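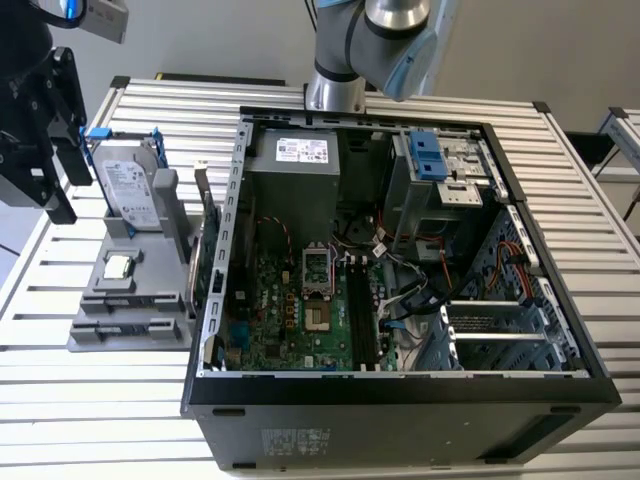
Florante Barredo
Encargado de mantenimiento, taller municipal de Clultside

Cuando el ayuntamiento abre una zanja en su calle, el polvo entra en casa aunque las ventanas estén cerradas. En Clultside tuvimos obras desde marzo y aprendí algunas cosas.

Ponga una toalla mojada y bien escurrida en el suelo, contra la puerta de entrada. Yo la cambio por la mañana y otra vez a las 6 de la tarde.

No barra en seco. Pase primero un paño húmedo por los muebles, de arriba hacia abajo, y después friegue el suelo.

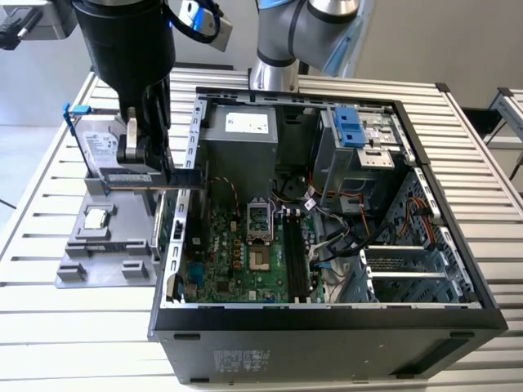 Para el felpudo, mejor dos: uno fuera y otro dentro. El de fuera se sacude lejos de la puerta - mi vecina Morag Drummond lo hace contra la farola - y se lava cada tres días.

Si cortan el agua, guarde antes unos 100 litros en la bañera para el inodoro, y aparte agua de beber en botellas limpias y cerradas. Al volver el servicio, deje correr el grifo hasta que el agua salga clara. 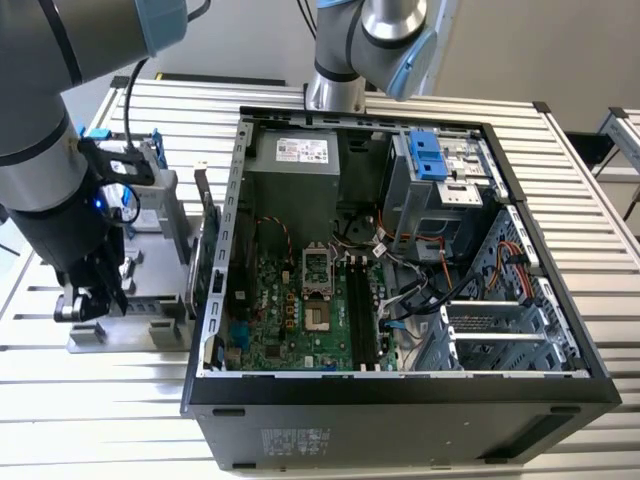 Barro en los zapatos

Déjelo secar del todo y quítelo con un cepillo duro, fuera de casa.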